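Losby Wide-Mouth Funnel: a long review of a small thing

Rating: 4 out of 5

I never thought I would sit down and write a proper review of a funnel, but I have been using this one nearly every day since June and I've grown rather fond of it, so make yourself a cup of tea and bear with me.

A bit of background first. I decant things. I buy my washing-up liquid, rice, lamp oil and bird seed in big quantities and pour them into smaller containers, partly to save money and partly (I'll admit it) because I like the look of a row of full bottles. For years I did this with a narrow little kitchen funnel that came free with something or other, and I spent a good part of my life wiping up what went down the outside of it. When it finally split along the seam I bought the Losby from the Farura shop on the way home, along with two lemons and a light bulb, and without reading anything about it at all.

It comes in red, blue or a sort of murky green. I went for red, which was a good decision, as I am forever putting things down and losing them. My work table is where everything in the house ends up sooner or later, and anything in a sensible colour vanishes on it within the hour. The red one I can always find, even from the doorway.

What struck me first was how wide the mouth is. You can pour from a full bag of rice without that nervous little shuffle where you try to line up the corner of the bag with the hole. The sides are steep enough that dry things slide down by themselves, and the plastic is glossy inside, so flour doesn't cling to it the way it did to my old one. The rim is nicely finished too, with no sharp ridge left over from the mould. I have rather dry hands in winter and I do notice that sort of thing!

Now, liquids. I have put washing-up liquid through it, and vegetable oil, and a batch of elderflower cordial that I was very anxious about (it had taken me two days and most of my sugar). All of it went through smoothly. There are small raised ribs on the outside of the spout which let the air out of the bottle as it fills, so you don't get that awful gulp and splash. My old funnel had nothing of the kind and I had assumed gulping was just what funnels did.

With dry goods I would say it depends on the size of the bits. Rice, salt, sugar and lentils are all perfectly happy. Sunflower seeds will go through if you give the side a tap now and then. Dried pasta shapes are hopeless, though I can't really blame Losby for that, and I only tried it to see.

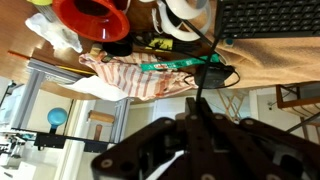

How do you get the smell of oil out of a plastic funnel?
Fill the sink with hot water and a good squirt of washing-up liquid, add a spoonful of bicarbonate of soda, and leave the funnel in it for an hour before rinsing and standing it upside down to dry. If there's still a whiff the next day, do it again, and it should be gone.

I got asked that after I mentioned on my last review that I use the same funnel for sunflower oil and cordial. I should say clearly that lamp oil has its own funnel, a cheap one with a bit of string tied round it, and the two never meet. Please don't put lamp oil or anything from the garage through something you mean to use for food, however well you wash it.

Cleaning in general is easy. It goes on the top rack of the dishwasher and comes out looking just the same, apart from a faint cloudiness near the spout which I think is our hard water. I tend to do it by hand anyway, with a bottle brush pushed up from the narrow end.

So why not five stars? Two reasons, and neither is dreadful. The first is that it's top-heavy. Stand it in a small empty bottle and it will lean, and if you let go to answer the telephone you'll come back to a mess. I now half-fill a light bottle by hand with a jug before I put the funnel in, which steadies it, but I'd have liked a longer spout. The second is that there is no hanging hole. My old one had a little loop on the rim and lived on a hook by the back door. The Losby is too wide for the drawer, so it tends to lie about on the table on its side, in among the tape and the cables and whatever else I have been meaning to put away.

I did try the folding one from Stoltow before I settled on this. It packs down flat, and if you live in a caravan I expect it would suit you very well, but it folded itself up halfway through a bag of sugar and I've never quite forgiven it. The Ha steel funnel is a handsome thing and will probably outlive me. It costs a good deal more, though, and it is noisy when you pour lentils into it, like a hailstorm in a bucket.

The Losby cost me less than a sandwich. The packet says it holds 2000 ml, and I can well believe it, though you would need a strong wrist and a very steady bottle to fill it to the top.

Good for: rice, sugar, salt, cordial, cooking oil, soap refills.
Less good for: very small bottles, pasta, tidy people with shallow drawers.

I'd buy it again, and I may well get a blue one for the bird seed, which at the moment is sharing with the rice. If anyone knows whether the blue is the same size, do leave a comment underneath, as the Farura shop only ever seems to have the red.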